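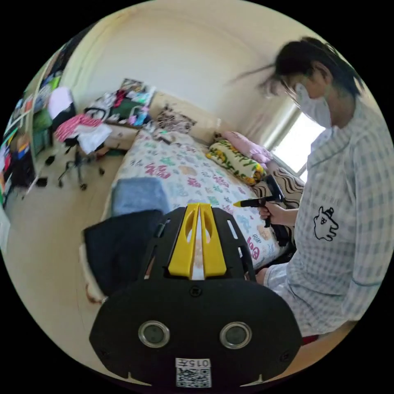

Subject: Re: [drisar-dev] relative pose drift in the bimanual bedroom set
In-Reply-To: message from Chun-hung Chang
List: drisar-dev

On the relative pose problem, Chun-hung Chang wrote:

> I re-ran the Fabbri front end on the bedroom episodes with the
> default config. Each gripper tracks well alone. When I express the
> right gripper in the frame of the left one, the offset creeps during
> the folding segments and then jumps when the map gets a loop
> closure. The jump is up to 40 mm. The policy trained on these
> trajectories closes beside the cloth on the right hand only.
>
> Is this time sync, or the map? I shifted the right stream by up to
> 2 frames in both directions and the creep is still there.

It's the map. A sync error would scale with hand speed and vanish when both hands stop. I plotted the offset against gripper speed for your worst episode and there is no correlation. The creep continues while both grippers are nearly still over the bed.

Two causes, as far as I can tell.

First, feature selection. The front end takes the strongest corners and does not care what they sit on. In this room the strongest corners are on the printed bedding, which has high contrast and fills much of the view when the grippers are low.

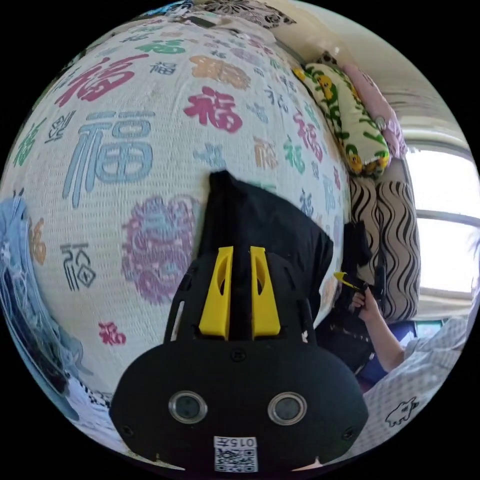
The bedding would be fine as a landmark if it were rigid. It shifts when someone pulls on a garment lying on it, and the tracker books that motion as camera motion. The same printed characters also repeat across the cover, so descriptor matching gets a fair number of wrong pairs that agree with each other well enough to survive RANSAC. Corners on the window bars and the shelf are fewer and weaker, and the default per-cell cap discards most of them.

Second, the other gripper. Each camera sees the opposite tool and the hand holding it for long stretches. The static mask in the Ridbridge calibration covers only the camera's own body and fingers. The second gripper gets no mask, and its edges enter the map as landmarks.

I have a branch, dynamic-mask, with the following changes:

1. Person and gripper segmentation runs before corner extraction. Masks are dilated by 7 pixels.
2. Loose cloth is down-weighted in bundle adjustment. I tried removing it completely and lost tracking whenever the camera pointed straight down.
3. Loop closure candidates need support from at least 2 separate depth layers, which rejects most of the matches between repeated prints.
4. Both trajectories are optimized in one graph, with the label on the opposite gripper as a relative pose factor when it can be decoded.

Item 4 helps less than I had hoped. The label faces the wrong way for much of a fold, so the factor is sparse. It does anchor the start of an episode if the operator shows each label to the other camera.

Dark garments are a separate matter.
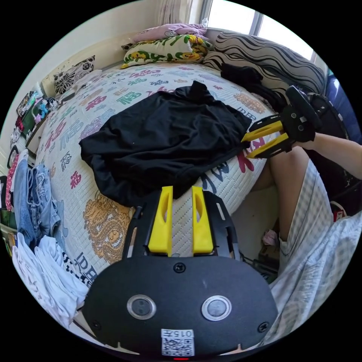 A black garment gives almost no corners, so it does little harm to the map. It does harm the segmentation, which merges black cloth with a black gripper body when they touch in the image. The merged mask then blanks out part of the garment. That is harmless for tracking, but do not reuse these masks for the perception head. Trornusau keeps its own mask cache for that, and the two should stay in separate directories.

To try it, check out the branch, delete the old map files and run the mapping step again from the raw streams. Reusing a map from the default config brings the bad landmarks back in. Expect the run to be slower, mostly from the segmentation pass.

Please post the relative offset plot for the same episodes, with the loop closures marked. If the jump is gone and the creep remains, send me the per-landmark residuals too. I want to see whether the cloth weight is still too high before I open a merge request.

> Also, should the existing policy be retrained or only fine-tuned?

Retrain. The right-hand action labels are wrong in the old set, and I would not start from weights fitted to them.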